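Handheld demonstration collection

Print this article | E-mail this article

Search the encyclopedia Enter a term Go

Handheld demonstration collection is a method of gathering examples for a learning system in which a person performs a task with gripper tools held in the hands. The recordings are later used to train a control program, commonly called a policy, that chooses the movements of a robot. The method belongs to the wider field of learning from demonstration. It differs from teleoperation in that no robot needs to be present while the examples are made.

Background

Early work on learning from demonstration relied largely on two approaches. In the first, a teacher took hold of a robot's arm and guided it through a motion. In the second, the teacher steered the robot from a distance with a joystick, a glove or a matching arm. Both gave records that fitted the robot closely, but both tied the teacher to one machine and usually to one laboratory. Handheld tools were introduced to loosen this tie. Because they can be carried, examples can be made in kitchens, workshops and offices, and several people can record at once.

Equipment

A typical tool consists of a pair of fingers, a means of opening and closing them, and a camera placed near the fingers. The shape of the fingers is kept close to that of the robot that will later repeat the task. Many designs add fiducial markers, which are printed black-and-white patterns that software can find in a picture. A marker of known size allows the position and tilt of the tool to be worked out from a camera's view. A second camera is often worn on the head to record the wider workspace.

Cameras on the tools are commonly fitted with very wide lenses. Such a lens bends straight lines strongly, but it keeps both the fingers and much of the room in view. Fixed features of a room, such as beams, lamps and window frames, are useful to the software that follows the path of the tool.

Collection of examples

A single recording of a task from start to finish is called an episode. Episodes are grouped into sessions, each with one operator and one task. Before a session the operator is given a written task sheet stating the starting state, the goal and any motions that are to be avoided. The cameras are then checked against one another so that their clocks agree. A short calibration movement is usually made at the start, during which the fingers are fully opened and closed.

Cloth is a frequent subject of two-handed collection. A rigid object keeps its shape when lifted, while a cloth may fold, stretch or slip in a great many ways, and a program must see a wide range of these before it can respond well. Patterned cloth is often included along with plain cloth, so that the program does not come to depend on a single color. 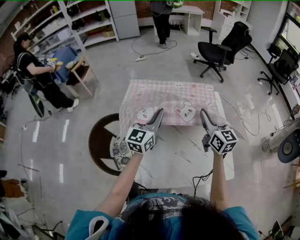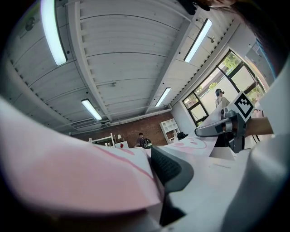 Two-handed collection with handheld grippers and printed cloth, recorded from head height (first) and from a gripper (second).

Operators are generally asked to work at a steady pace and to keep the fingers in view of the cameras. Pauses are permitted, but long ones are marked so that they can be removed. Failed attempts are treated differently from one project to another. Some discard them, and others keep the part in which the operator recovers from an error — a dropped corner, for example — on the ground that a robot will meet the same errors.

The Skurero collection

The Skurero collection, directed by Drita Vidmar with Mahmoud Belhaj as head of recording, is devoted to household cloth. Its first stage, begun in October, contained 300 episodes made by nine operators. Each session was limited to 30 minutes. The task list named 14 actions, among them spreading, folding in half, turning over and smoothing.

Belhaj's recording guide asks that the starting position of the cloth be changed after every episode and that the operator change tables at least once in a session. Vidmar's later report on the collection gave particular attention to smoothing, in which the wanted result is easily judged by eye but hard to express as a number. The report proposed that such episodes be scored by two reviewers working apart.

Processing

After a session the recordings are copied, matched in time and divided into episodes. The path of each tool is then computed. An episode is set aside when the path cannot be recovered, most often because the camera was covered or the tool was moved too quickly. The remaining episodes are labeled with the task name and the operator's number. Faces and private papers may be blurred at this stage, according to the rules of the institution.

Limitations

A person can reach, twist and hurry in ways that a given robot cannot, and examples containing such motions may be of little use without correction. Most handheld tools record the opening of the fingers but not the force applied by them. The weight of the tool tires the operator, and tired operators tend to shorten their motions. There is also a difference in viewpoint — a camera worn by a person moves with the head, whereas one on a robot may be fixed.

See also: Fiducial marker; Learning from demonstration; Teleoperation; Cloth handling

Article last reviewed 2/23/18

Print this article | E-mail this article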